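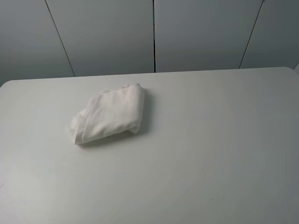
A white cloth, folded over on itself, on a white table.

January
By Dougal Urquhart

How to look after a cloth

Every kitchen I have ever washed up in has a drawer of cloths that are too good to use and a hook with one cloth that should have been buried years ago. Most of the trouble in the cloth department comes from this arrangement. The bad one does all the work and the good ones lie in the dark, getting creases.

So start by emptying the drawer on to the table. Anything with a hole you can put a thumb through goes to the workshop, where it can spend its retirement on bicycle chains. Anything that smells when dry goes in a hot wash by itself, and if it still smells afterwards it goes out. Keep what's left. You will find you own plenty, including at least one souvenir of a castle you don't remember visiting.

Washing

Leave out the fabric softener. It coats the cotton, and a coated cloth pushes water round a plate like a man sweeping leaves in a gale. If yours have already had years of it, run them through hot twice with half the usual powder and a mug of white vinegar in the softener drawer the second time. Never put vinegar in with bleach, whatever your aunt did.

New towels need washing before they'll dry anything. My sister in Balstead bought six for Christmas, pronounced them useless on Boxing Day and gave them to me. Three washes later they were the best cloths in the house. She has asked for them back.

Wash cloths at 60, away from anything fluffy. White ones can go in with the sheets. Stains from tea come out with a soak in washing soda and hot water overnight. Turmeric does not come out. Hang it in the sun for a fortnight and it may fade to the yellow of an old newspaper, and you can call that a result.

Folding

There are people who fold a tea towel in thirds lengthways and then in thirds again so it stands up in the drawer by itself. I married into a family of them. It does work, and you can see every cloth without digging, but it takes a flat surface and a certain frame of mind. For daily use, fold once, and once more if the drawer is shallow, and stop there. A loose bundle dries a glass exactly as well as a crisp one.

What does matter is where the hems go. Put the hemmed edges together and the fold at the front, so you pull out one cloth and not the corner of four. Smooth it with the side of your hand while it is still slightly warm from the line or the dryer and most of the puckers will go. The rest can stay. I have met one person who irons dishcloths, a landlady in Grusteo, and the breakfasts were terrible.

Fold on a clear table. Wipe it down and let it dry first, or the underside of every cloth will pick up what you had for lunch. On a pale table, run your palm over it as well: crumbs the colour of the table are found by hand or not at all.

White or coloured?

White, for me, and I have lost this argument at home many times. White shows the dirt, and then you wash it. A dark cloth can go a month looking perfectly respectable while growing its own soup. The drawback is that a white cloth on a white worktop vanishes, and I have hunted for one with it lying under my nose. A stitch of red thread in one corner sorts that out. Use a different colour for the floor cloths and be strict about it.

Hanging and drying

A wet cloth left in a heap is sour by teatime. Wring it, shake it open and hang it over a rail by its long side. The oven door handle is traditional, and so is finding it on the floor. A hook through a loop is second best, as the bottom end stays damp. If there's no loop, sew one on from a bit of tape, across the corner, with more stitches than seems polite.

Change the dishcloth daily and the drying cloth whenever it stops drying. Glasses get their own, kept well away from the roasting tin.

Next month, the cupboard under the sink. Wear something old.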